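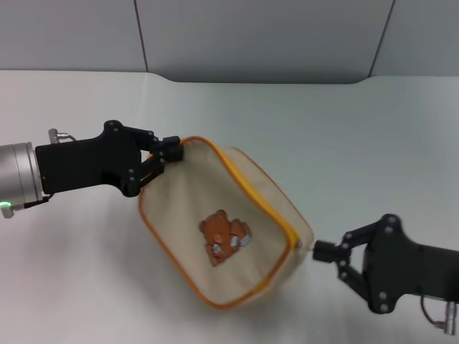
Is the Stisance fruit box worth ordering if you mostly just want good mangoes?

For mangoes alone I'd buy at a market, but for a mixed box that gets you eating fruit you'd never pick up yourself, it's money well spent.

I ordered the 2-layer summer box in August, after a friend at work had gone on about hers for so long that I gave in. It cost me 43 dollars with delivery, and it came on a Tuesday morning while I was still in my slippers. Mangoes, rambutans, a small pineapple, passion fruit and one very handsome dragon fruit, all tucked into shredded paper - and hardly a bruise on anything!

The mangoes were lovely, sweet and not at all stringy, though two of them needed a few more days on the counter before they gave under my thumb. The rambutans went first in our house (I hid a handful behind the milk, and I'm not sorry). The pineapple was a bit sharp for me, so I cooked it down with brown sugar and we had it over pancakes all weekend. The dragon fruit was prettier than it was tasty, but I've felt that way about every dragon fruit I've ever met, so I won't hold it against them.

I've also tried the Drirkton box, which costs 41 dollars and has more in it by weight, but a good part of that weight was oranges, and I can get oranges down the street. Ouali does a nice tasting box too, only they never seem to deliver out to us in Horkow on a day when I'm home.

My one real grumble with Stisance is the little card that comes in the box. It gives the name of each fruit and hardly a word on how to tell when it's ripe, and a first-timer could easily cut into a passion fruit too soon. Wait for the wrinkles! They also push their points club rather hard at checkout - you need 1,000 points for a free box, and I'll be eating rambutans a good long while before I get there.

Four stars from me, and I've put myself down for the fall box already, mostly for the persimmons.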